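Werkstattbuch Textilprüfung, Arbeitsgruppe Möbelbezüge
Dienstag, 13. Februar
Eintrag: M. Van Damme, gegengelesen R. Malinowski

Betreff: Scheuerprüfung Bezugsstoff Kalwood, Wiederholung der Reihe vom November

Anlass der Wiederholung sind die Abweichungen zwischen den Proben aus der Kettrichtung und jenen aus der Schussrichtung, die im November protokolliert, aber nicht erklärt wurden. Der Auftraggeber (Weberei Chmielewska) hat hierzu eine schriftliche Stellungnahme erbeten. Bis diese vorliegt, bleibt der Prüfbericht als vorläufig gekennzeichnet und wird nicht versandt.

Probenvorbereitung
Der Zuschnitt erfolgte aus der neuen Lieferung, Abstand zur Webkante wie in der Arbeitsanweisung vorgesehen. Die Rundproben wurden über Nacht im Klimaraum ausgelegt. Beim Ausstanzen fiel auf, dass das Stanzeisen an einer Stelle nicht mehr sauber trennt und einzelne Schussfäden gezogen werden. Die betroffenen Stücke wurden verworfen und neu gestanzt, diesmal mit frischer Unterlage. Das Eisen ist zum Schleifen anzumelden (Malinowski).

Als Vergleichsware lief der Stoff Giltwood mit, der im Haus seit längerem als interne Referenz verwendet wird. Der Ballen geht zur Neige. Es ist rechtzeitig zu entscheiden, ob Giltwood nachbestellt oder eine andere Referenz eingeführt wird. Eine Umstellung mitten in der Reihe ist zu vermeiden.

Durchführung
Sichtkontrolle nach jeweils 400 Touren, erste vollständige Bewertung nach 2000 Touren. Belastung unverändert gegenüber November. Sämtliche 6 Stationen der Maschine waren belegt. Die Scheuergewebe wurden vor Beginn erneuert, die Filzunterlagen nur gewendet, da die Rückseiten noch einwandfrei waren.

Bei der zweiten Sichtkontrolle stand der Probenhalter an Station 5 leicht schief. Die Überwurfmutter ließ sich von Hand nachziehen. Ob die Probe bis dahin ungleichmäßig belastet wurde, kann nachträglich nicht festgestellt werden. Das Ergebnis dieser Station wird im Bericht mit Fußnote geführt und nicht in den Mittelwert übernommen. Marijke Van Damme regt an, die Muttern künftig vor dem Start durch eine zweite Person prüfen zu lassen. Einverstanden, R. M.

Beobachtungen
Kalwood, Kettrichtung: leichte Flusenbildung ab der ersten Kontrolle, danach kaum Veränderung. Oberfläche matt, kein Fadenbruch.
Kalwood, Schussrichtung: Pilling deutlicher, vor allem am Rand der Scheuerfläche. Kein Fadenbruch, jedoch eine sichtbare Aufhellung, die im November in dieser Form nicht notiert wurde.
Giltwood: wie gewohnt, keine Auffälligkeiten.

Die Aufhellung ist unter der Normlichtlampe eindeutig, bei Tageslicht am Fenster nur mit Mühe zu erkennen. Für die Einstufung gilt ausschließlich der Befund unter der Lampe. Beide Prüfer haben unabhängig voneinander bewertet und kamen zur gleichen Note.

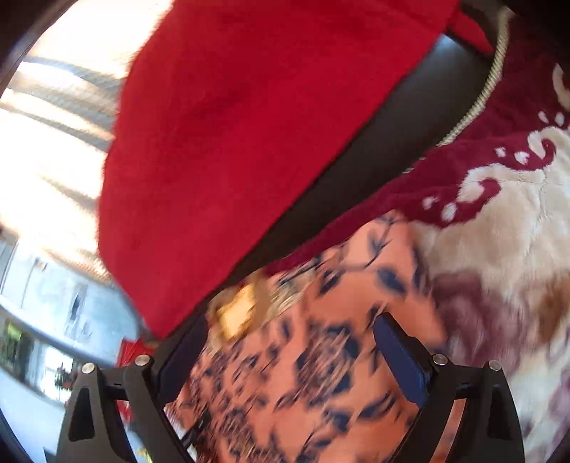

Zur möglichen Ursache: Herr Malinowski vermutet, dass die Ausrüstung des Stoffes zwischen den beiden Lieferungen geändert wurde. Der Griff der neuen Ware ist weicher, das Gewicht liegt etwas niedriger. Eine Rückfrage bei Chmielewska wurde heute Vormittag per E-Mail gestellt, mit Bitte um die Partienummern und das Ausrüstungsrezept, soweit dieses offengelegt werden kann. Sollte sich die Vermutung bestätigen, sind beide Reihen getrennt zu berichten, und der Vergleich mit November entfällt.

Rückstellmuster
Von jeder Richtung wurde ein ungescheuertes Stück zurückgelegt, beschriftet und im Schrank neben dem Klimaraum abgelegt. Die Muster aus November liegen im selben Fach, mit blauem Anhänger. Bitte nicht umsortieren, bevor der Bericht abgeschlossen ist.

Abstimmung mit dem Standort Preltby
Preltby hat angeboten, eine Parallelprüfung zu übernehmen. Dafür wird etwa ein halber Meter Stoff in voller Breite benötigt. Der Versand erfolgt gerollt, nicht gefaltet, damit keine Knickstellen in die Scheuerfläche geraten. Begleitschein ist ausgefüllt, die Unterschrift der Laborleitung fehlt noch.

Offen
Stanzeisen schleifen lassen (Malinowski)
Antwort Chmielewska abwarten, gegebenenfalls telefonisch nachfassen (Van Damme)
Restmenge Giltwood ausmessen und Bedarf melden
Filzunterlagen nachbestellen
Fußnote zum schiefen Probenhalter im Berichtsentwurf ergänzen

Maschine gereinigt, Zählwerk auf null gestellt, Haube geschlossen. Fortsetzung der Reihe bis zum Fadenbruch nach Freigabe durch die Laborleitung.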